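Clube Hovum – galeria do projeto Pleltolik

Outubro de 2023

Pediram-me que escrevesse a introdução desta página e avisei logo que não ia escrever a palavra "inovação". Dou Física e Química há muitos anos nesta escola e já vi passar um clube de foguetes, um de rádio, uma horta com sensores que morreu de sede e uma impressora 3D que está há muito tempo à espera de uma peça. Quando me disseram que o Hovum ia fazer um braço robótico para apanhar coisas do chão e arrumá-las, perguntei quem é que ia arrumar o robô. Ainda não me responderam.

Aceitei ser o professor responsável com a condição de poder dizer o que penso, e é isso que faço nas notas que se seguem. Os alunos leram tudo antes de ser publicado. Pediram duas correções, aceitei uma.

O que o projeto prometia

O Pleltolik foi apresentado à direção como um sistema capaz de reconhecer objetos espalhados, pegar-lhes e colocá-los no sítio certo sem ajuda humana. Passo por cima do "sistema". A candidatura pedia 2000 euros e tinha uma página inteira sobre aplicações em hospitais, armazéns e lares de idosos. Escrevi à margem "e na sala 6?", que é a sala onde o clube se reúne e onde há sempre coisas no chão. A pergunta não era retórica. Se a máquina não arruma a sala onde foi montada, custa-me acreditar nos lares de idosos.

A página das aplicações acabou por cair. O dinheiro veio na mesma, o que diz alguma coisa sobre a atenção com que se leem as candidaturas.

A equipa

Começaram muitos e ficaram os que gostam de passar a tarde a apertar parafusos. O Ankit Yadav, do 12.º ano, trata do programa, a que chamaram Pant por razões que nunca me quiseram explicar. Os restantes dividem entre si a mecânica, os cabos e aquilo a que o grupo chama documentação e que até à semana passada era um caderno com uma nódoa de iogurte na capa.

Digo já uma coisa a favor deles: aparecem. Com testes, com chuva, com o bar fechado. Tenho turmas em que não posso dizer o mesmo.

Montagem

A primeira versão do braço ficou de pé depois de três tentativas, porque as instruções do kit estavam traduzidas por alguém que não fala nenhuma das duas línguas. Houve uma discussão séria sobre a ordem das anilhas. Fui chamado a arbitrar e decidi mal, desmontou-se tudo outra vez.

Reparei que ninguém media nada. Apertava-se "até estar bom". Quando pedi um valor, olharam para mim como se tivesse pedido um recibo. Desde então existe uma tabela colada no armário, preenchida a três cores, e a cor vermelha é a que tem mais linhas.

Calibração

Palavra muito usada no clube, normalmente para explicar porque é que uma coisa não funcionou. "Falta calibrar." Passei um período inteiro a ouvir isto. Pedi que me escrevessem num parágrafo o que se calibra, em relação a quê e como se sabe que está feito. O primeiro parágrafo era copiado. O segundo era do Ankit e estava quase certo, e a parte errada era interessante: ele achava que bastava acertar a posição do braço uma vez, de manhã, e que a partir daí o erro ficava igual o dia todo. Propus que medissem à chegada e à saída. Não ficou igual. Ainda não sabem porquê e eu também não, embora tenha um palpite sobre as folgas na base que guardo para quando eles desistirem de culpar o software.

O programa

O Pant tem um menu bonito. Tem um logótipo. Tem um ecrã de arranque com uma barra de progresso que, descobri ao ler o código, não mede progresso nenhum – avança ao ritmo de um relógio e para no fim, esteja o braço pronto ou não. Mandei tirar. Foi uma tarde tensa.

Por baixo do menu há trabalho a sério. A parte que decide para onde vão os dedos foi escrita, deitada fora e escrita de novo, e a segunda vez percebe-se. Li-a com um lápis na mão e só fiz quatro riscos, dois deles por causa de nomes de variáveis que não posso reproduzir numa página da escola.

Ensaios na mesa

Em cima da mesa o Pleltolik porta-se bem. Também eu me portaria: a mesa é lisa, de uma só cor, os objetos são sempre os mesmos e estão sempre onde o aluno que os pousou sabe que o braço chega. Os vídeos que circularam entre os pais foram todos feitos assim. Não há neles mentira nenhuma, mas há muita escolha, e eu preferia que se tivessem mostrado também as vezes em que os dedos fecharam no vazio com toda a confiança.

Propus uma regra simples, que foi mal recebida e depois adotada: antes de cada ensaio diz-se em voz alta o que se espera que aconteça, e alguém aponta. Depois aponta-se o que aconteceu. Quem achar que isto é picuinhice do professor pode ler o caderno. As previsões da primeira semana são de um otimismo comovente. As mais recentes já trazem "talvez".

Visita da direção

O braço apanhou um cubo à segunda. A direção bateu palmas à primeira, por engano. Foi perguntado se o robô "aprende" e houve um silêncio. A resposta certa era que não, que segue o que está escrito, e orgulho-me de ter sido um aluno a dá-la, em voz baixa e sem olhar para a subdiretora. No boletim da escola saiu que o robô aprende.

Ensaios no chão

Passar da mesa para o chão foi ideia minha e ainda me atiram isso à cara. O chão não foi desenhado para robôs. Tem veios, tem riscos, tem manchas brancas agarradas que parecem pingos de tinta, e reflete a luz conforme lhe apetece. O Pant, que na mesa distinguia um cubo de outro cubo, teve de ser revisto de uma ponta à outra. 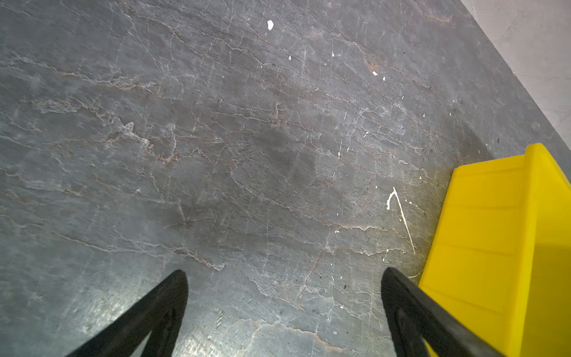 Houve quem sugerisse forrar tudo com cartolina preta. Fui contra. Se a máquina só trabalha sobre cartolina preta, então o projeto é sobre cartolina preta e convém mudar o título. Fez-se uma votação e perdi, mas a cartolina enrolava nas pontas e ao fim de uma tarde voltámos ao que havia.

O que ficou destes ensaios é, para mim, a melhor parte do ano. Os alunos passaram a separar duas coisas que antes chamavam pelo mesmo nome: não ver o objeto e vê-lo no sítio errado. São avarias diferentes, pedem remédios diferentes, e durante meses foram ambas "a câmara". O caderno tem agora uma coluna para cada uma. Os números ainda são poucos e recuso-me a pô-los aqui, porque no dia em que os puser alguém faz um gráfico.

Os dedos

Debate em curso. Uma metade do clube quer forrar a parte de dentro com borracha para não escorregar. A outra diz que o problema é o ângulo de aproximação e que a borracha só vai disfarçar. Estou com a segunda metade, mas pedi à primeira que faça a experiência, porque a segunda também não provou nada. Continuam a falar-se, o que nem sempre aconteceu.

O concurso

O Pullar é em fevereiro e estamos inscritos. Quem leu o regulamento com atenção (fui eu) sabe que metade dos pontos vai para a apresentação, com diapositivos, e que o júri pode atribuir uma menção pelo "impacto". Não vou fingir que isto me agrada. Uma equipa com um braço parado e um bom orador pode passar à frente de uma equipa com um braço que trabalha e um aluno nervoso. Disse-o por escrito à organização e recebi uma resposta muito simpática que não respondia.

Os alunos, mais sensatos do que eu, querem ir na mesma. Vão levar o caderno, incluindo as páginas más, e o Ankit tenciona mostrar uma falha ao vivo e explicar de onde vem. Acho que é um disparate estratégico e disse-lhe que tinha todo o meu apoio.

O que falta

Falta uma base que não abane. Falta um cabo mais comprido, encomendado e não chegado. Falta alguém que escreva comentários no código em português ou em inglês, desde que seja sempre a mesma língua do princípio ao fim. Falta decidir o que acontece ao Pleltolik quando o 12.º ano se for embora, e sobre isto já ouvi muitas frases começadas por "os mais novos depois continuam". Os mais novos são dois e um deles vem pelo lanche.

Falta também responder à pergunta do início. Voltei a fazê-la há dias, à saída, com a sala no estado do costume. Um deles pegou na vassoura sem dizer nada e os outros foram desligar os computadores.

Quem quiser ver os ensaios pode passar pela sala 6 ao fim da tarde. Batam à porta e não pisem os cabos. Se vos disserem que falta calibrar, peçam para ver a tabela do armário.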